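衣物整理间的台面与地面：与莫拉格·尤尔（Morag Yule）谈折叠作业

阅读时间：6分钟

莫拉格·尤尔负责Monis衣物整理间的工序编写，此前在一家洗衣厂做过质检。访谈在整理间旁的办公室进行，从下午两点开始，话题基本围绕一件事：一件揉成团的衣服放到台面上以后，怎样变成可以叠放的形状。

她首先谈的是台面。“台面要大，要平，颜色要浅。深色布料放上去，边缘一眼能分辨。浅色布料另当别论，我们为此单独写了一页说明。”整理间目前使用白色台面，由面板拼接而成。对于拼缝，她的要求是用指甲横向划过时不应有阻滞感。“薄针织物最容易挂在缝上。每次换班前擦一遍，沿着缝擦，不要横着擦。”

光线是第二项。尤尔认为台面上亮度不均比整体偏暗更麻烦。“反光会把褶皱抹掉，阴影又会造出不存在的褶皱。操作的人照着阴影去抻，布反而被拉歪。”她曾建议把顶灯换成漫射灯，布莱尔·伊姆里（Blair Imrie）负责采购，选了Uvo的灯板，目前装了一半。

谈到工序，她的说法更具体。编写组把折叠一件上衣拆成18个动作，其中取衣、展开、找边占去大部分时间，对折本身很短。

“新手总想直接对折。先要找到一条可靠的边，侧缝、前襟、下摆都行。领口不行，领口会变形。”

捏取的位置也有规定。从布团中央提起时，褶子向四周散开，下垂部分受自重拉直，这时较容易辨认缝线走向；从角上提，衣服会扭成一条。提起之后再放下，一侧按住，另一侧向外抻平。按压点应离开要抻的那条边，力度以布不滑动为准。
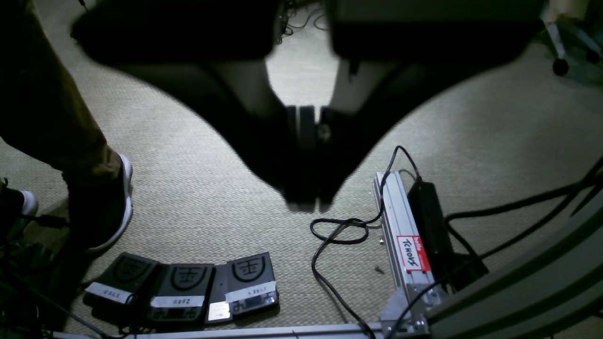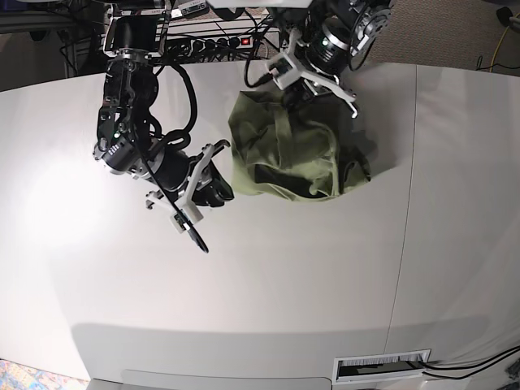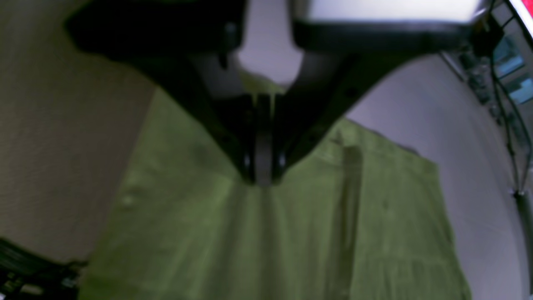
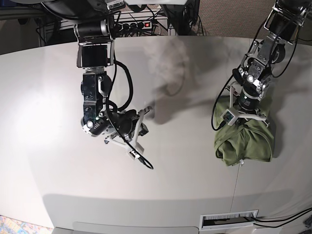
第三、第四幅：橄榄绿色布料，分别为提起悬垂与压在台面上。

为什么练习时常选橄榄绿？尤尔说这与审美无关。“在白台面上对比够，又不像黑色那样吃掉褶皱的细节。棉质，哑光，洗过几十次以后尺寸稳定。”练习用衣由Gilani供货，一批106件，入库前统一水洗，缝在里侧的标签保留不剪。她把标签当作方向标记：标签露在哪一边，下一步就先核对那一边的正反。

地面的安排同样写进了规程。脚踏开关用白胶带手写标注，START、ZERO、STOP各占一个。“字用粗笔写，不用打印。胶带磨花了撕掉重贴，一分钟的事。”纳霍姆·阿杜尼亚（Nahom Adugna）管理地面布置，他坚持铺编织地毯。尤尔起初反对，理由是毛絮会沾到衣服上，后来改为每天吸尘，问题减轻，但没有完全消除。地毯的好处在于脚下不打滑，久站也不那么累。线缆目前仍有从脚边经过的，她希望改走型材框架一侧，“这一条在待办里排第2位”。

时间指标方面，她给出的数字是单件几乎60秒，从布团放上台面算到叠好移走。

“这个数字我不满意，也不打算催。催出来的是袖子夹在里面的衣服，到了货架上还得重叠。”

验收标准由米尔科·马里诺（Mirko Marino）拟定，只看外形：四边平直，袖子不外露，前襟朝上。褶皱不计入，熨烫属于另一道工序。尤尔对“前襟朝上”有保留意见，认为套头衫不适用，需要另立条目。修订稿计划在十月交出。

访谈结束前，我问她家里的衣服怎么叠。她说T恤卷起来放抽屉，衬衫挂着，床单从来没有叠整齐过。

读者评论（4）

晾衣杆：沿缝擦这条学到了，我们店的拼接台一直横着擦，缝里全是棉絮。

Donnie Gillies：单件时间包不包括翻面？里外反着的衣服，光翻面就要多花不少工夫，建议分开统计。

南窗：套头衫那条同意。我们的做法是后背朝上叠，领标露出来，方便看尺码。

二号台：请问练习用衣洗到什么程度算报废？文中没有提到。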